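30/06/2026, knife bench

Finally got the Leckie peeler and the Plorkano paring knife through the carrot run! The Leckie did 19 carrots before I felt it drag, and I was sure it'd quit sooner.
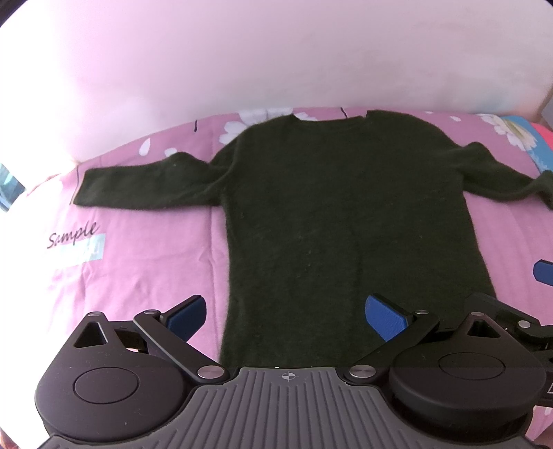
The Plorkano I touched up on the 800 stone first, then the 2250, and wow, what a difference on tomato skin (the old Cludness one just squashes them). I still want to try the 3525 but the box is missing its holder.
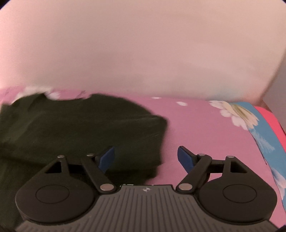 Gripper, ribbed top and round logo.

Potatoes next. The Irik handle gets slick with starch on it, so I'm wrapping it in tape
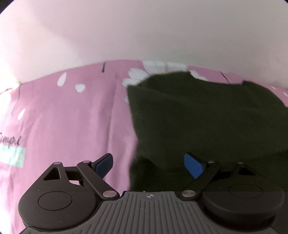

and doing the same cuts again, both hands. Need more carrots too, the big bag.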